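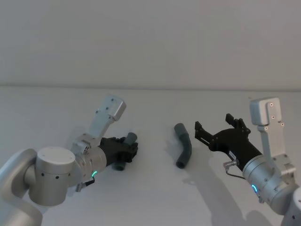
Should you rent a two-arm robot for pipe fitting? Workshop tips before you sign anything
Noelia Vallejo
Aug 22, 2026

Three readers have now sent me the same brochure. Ciltano will bring a two-arm bench robot to your shop, set it up, and leave it with you for a month at $800. The brochure says it handles "small assembly, sorting and fitting." I do a lot of small assembly. I put together dust collection runs and drip lines out of tube and elbows, and by the third hour my thumbs hurt. So I'm the customer, more or less, and I still came away with my wallet mostly closed.

What follows is what I'd want a friend to check first.

Start with the bench. The arms want a plain, flat, light-colored top with nothing on it except the parts. If your bench is like mine, with a vise at one end and a coffee can of screws at the other, you'll lose a Saturday's worth of work clearing it off. Dark tube on a pale top is a good match. Black fittings on an old stained plywood top would worry me. If you don't want to paint, a sheet of white melamine clamped down does fine, and you can use it for glue-ups later.

Keep the fittings few. One straight piece in one gripper and one elbow lying between the two arms is a sensible way to begin. Dumping a bag of mixed elbows on the bench and walking away is how the brochure makes it sound, and I wouldn't plan a job around that.

Ask about push force. Picking up a tube is one job. Pushing it home in a snug elbow is another, and that's where my thumbs give out, so that's the part I would be paying for. I asked Ciltano for a number and got a paragraph about flexibility. Get it in writing for the size you use. Better, mail them two of your own fittings and ask for a video of those exact parts going together, start to finish, no cuts.

Deburr first. This goes for hands as well as grippers. A ragged saw cut will hang up on the lip of the fitting, and a person feels that and gives it a twist. Run a deburring tool or a bit of 120 grit inside and out, and wipe off the dust. If you skip this step you'll blame the machine for your own bad cuts.

Mark your depth. A pencil line or a ring of tape on the tube shows whether it went all the way in. Check every joint. I wouldn't take any machine's word for it, and I don't take mine either.

Watch the cables. Grippers with plugs and short leads near the wrist have something to snag. Keep hoses, cords and long offcuts well away, and tie back your sleeves if you're anywhere near. Ask who pays for a torn cable. In the Ciltano contract it's you, on page 2, in the small type.

Add up the extras. Setup is included, but a second visit is $109, and you may well want one if you change parts. Spare gripper fingers are $65 a pair. Delivery from their Steltley depot was quoted to me as "varies."

And price the dull alternative. Bermúdez Supply sells a hand-lever fitting press that bolts to the bench, and Clemon makes a padded palm tool for the same job. A cup of hot water to soften plastic tube costs nothing – dip the end, count to ten, push. None of these will work while you're at lunch, but then I haven't seen proof that the robot will either.

Who might get their money's worth? Somebody with one size of tube, one elbow, and several hundred of the same joint to make. If your runs are all different, as mine are, you'd spend the month setting up.

I've asked Ciltano for a one-day trial with my own parts. They told me to try again in January. If they say yes I'll post the results here, including how many joints I had to redo by hand.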